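**FOR IMMEDIATE RELEASE: January 25, 2023**

# Beltard opens its window repair workshop in Skosatport, and I couldn't be happier about it

I've been writing these announcements for Beltard for a while now, and most of them are about a new paint line or a change to our opening hours. Today I get to tell you about something I've wanted us to do since I started here. Beltard is opening a walk-in workshop in Skosatport for people who want to fix their old wood windows themselves, and bookings start this week!

We're on the ground floor of the old Tuhumury warehouse, the long brick building by the ferry steps (if you grew up in town you probably bought a bike there). We've put in workbenches, steam boxes for softening old putty, a glass cutting table and a very large dust extractor that I'm told I should mention because it cost more than everything else put together. There are seven benches, so classes stay small and you'll get plenty of time with an instructor.

We've been repairing windows for other people for years. Customers kept hanging around while we worked, asking what the little chisel was for and whether they could have a try. Last July we ran a trial weekend in our own yard, with a tent and some borrowed trestles, and 197 people signed up for 50 places. I spent most of that week on the phone apologizing. By the Monday we were already looking at floor plans.
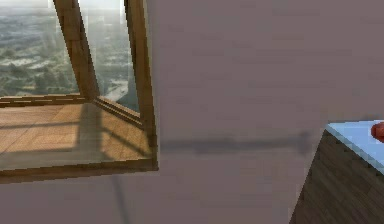 Bay windows are going to get their own class, and I'm especially pleased about that one. Skosatport is full of them, all those rows up the hill behind the harbor, and they're the windows people call us about most. The trouble nearly always starts low down. Rain runs along the glass, finds a gap in the paint and sits in the joint at the bottom. A thick brown wooden corner post like that one, with a pane on either side of it and its foot on the sill, has two edges to seal and one awkward joint underneath, and that joint is where we'll spend the whole first morning. You'll learn to test it with an awl, cut back to sound wood and splice in a new piece so it drains properly. In the afternoon we do putty, and I promise putty is more fun than it sounds.

The regular program goes like this:

- **Sash basics (one day).** Taking a sash out safely, replacing cords, waxing the channels and getting it all back in so it slides.
- **Glass and putty (one day).** Removing old putty, cutting a pane, bedding it and finishing with a clean line.
- **Bay windows (two days).** Sills, posts, angled joints and flashing, plus a good long talk about paint.
- **Open bench (evenings).** Bring your own sash and use our tools, with an instructor on the floor.

You don't need any experience. You do need closed shoes, and please tie back long hair around the machines. We supply gloves, eye protection, aprons and masks. If your house is old enough that there might be lead paint on the frames, tell us when you book and we'll send you a test kit first. We won't let anyone sand or scrape an untested piece in the workshop, and we'd rather you didn't do it at home either.

The tool side of things is being handled by our friends at Ender, who make the scrapers and putty knives our own crew carry around. They've fitted out every bench, and they're running the tool library at the back of the room. Anyone who finishes a class can borrow from it for two weeks at a time. I have already borrowed the good heat gun, so if it's missing on opening day you know who to ask (sorry).

We also got a hand from our neighbors. The Tuhumury building stood empty for a long time, and when we asked the town for ideas on how to use the rest of the floor, we had 2,423 replies. I read them all, with a lot of coffee. The most popular request by a mile was a place to get salvaged glass and old hardware, so we've set aside the river end for exactly that. Expect sash weights, brass catches, pulleys and plenty of wavy old panes, all priced to go. If you're pulling out windows and can't bear to put them in a dumpster, bring them over. We'll take most things as long as they're free of live woodworm.

Class fees cover all materials, tea and a hot lunch. Skosatport residents get a discount, and there are a few free spots on every course for people who couldn't otherwise come. You just tick the box on the form, and we don't ask for paperwork.

Come by and have a look even if you're not sure you want to take a class. The kettle's on from the time we unlock the doors, and the salvage end is open to anybody.

**About Beltard**

Beltard repairs and restores wood windows and doors in homes and small public buildings in and around Skosatport. We have a joinery shop, a paint room and now a workshop for everyone else.

**Bookings and press**

Booking forms are available at the Beltard front counter and at the Tuhumury building. Reporters who'd like to visit, take pictures or try their hand at a putty line are very welcome. Ask for the press desk at the counter, and wear something you don't mind getting linseed oil on.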